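Sim rules, second draft: please read before you submit anything

Quick one from me, the long version goes up when Konrad is back. The shared rulebook for simulated two-arm table work (the Fenon set, for those who joined after December) has been through comments. We got 200 of them. Thanks, I think. Most were on three points so those are what I'll cover.

First, viewpoint. Old text said the head view must be "level or near level". Gone. Too many good runs thrown out over a tilted horizon, and a policy that only works with a straight room is no use to the Prurnero people anyway. New text: any tilt allowed, but the tilt goes in the log, per run, in degrees. Not in the file name. Not in an email to me.

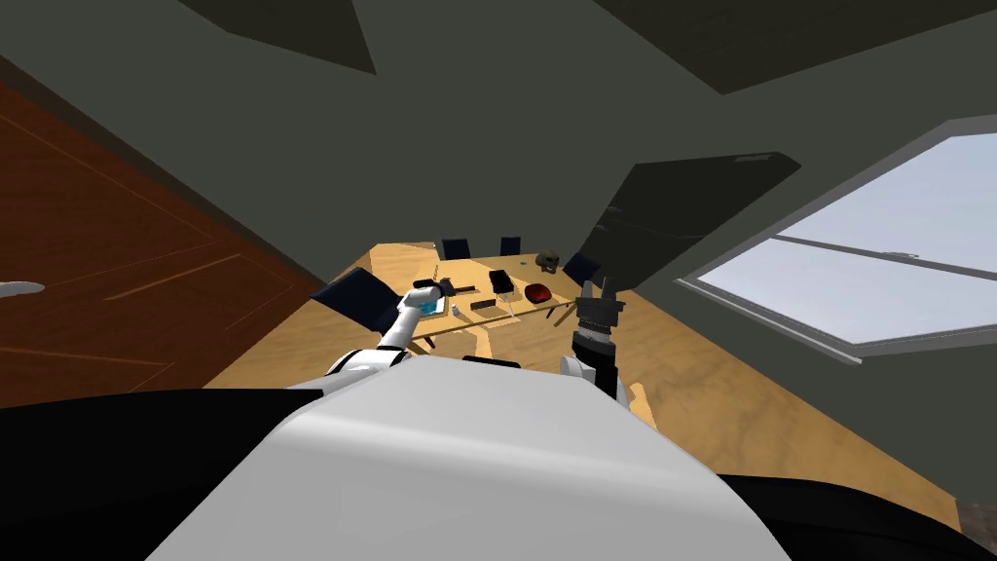 Second, contact. Longest argument by far. Funmilayo wanted a grasp declared only when both fingers report force, Adebayo wanted it tied to the object moving with the hand. Draft two takes both. You need force on both fingers AND the object following for 12 consecutive steps. A thing sitting between open fingers is not a grasp, whatever your reward says. Thin objects are the worst for this, people were scoring a rod as held becuase its tip was inside the box between the fingers. 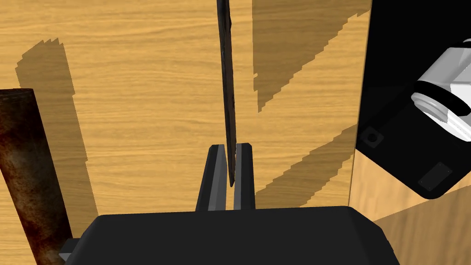 Wrist view: tip of the stick between the two fingers, rusty pipe at left.

So: if it's between the fingers and no contact is reported, log it as "enclosed". New label, lower case. Enclosed runs can be shared, they just don't count toward the success figure.

Third, idle arm. Where only one arm has a job, the other one still needs a declared rest pose and a keep-out zone, and the checker will now fail you without it. Fingers open or closed, your choice, but write it down. Elīna found nearly 30 runs in the Akinola batch with no rest pose given at all. Those go back to their owners for a fix, no penalty this time.

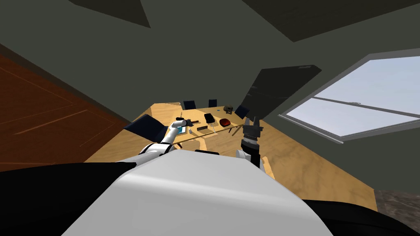
Head view, tilted. Left gripper near the small blue object, right gripper upright with its fingers open.

Smaller stuff. Shadows: stair-stepped edges are fine, leave the setting at whatever your machine can manage, but don't change it halfway thru a batch. Object names come from the common list only. If yours isn't on it, ask Ronja, she adds new ones most afternoons. Seeds must be kept for failed runs too (yes, this means disk space, yes, we know).

Wrist views stay required for both arms. There was a push to make the second one optional and it got voted down. 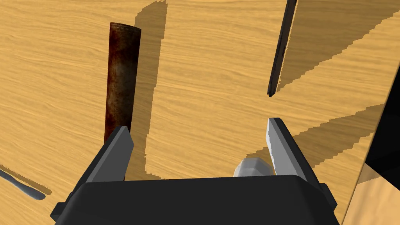
Do runs recorded under the first draft have to be redone?
Only if you want them in the success figure. Everything else can stay as it is with the old version number in the header, and the checker will skip the new contact test for those.

Comments on draft two to Funmilayo please, one message per clause, with the clause number in the subject line. Plillisora users, your export script still writes the old labels, patch is coming, don't hand edit.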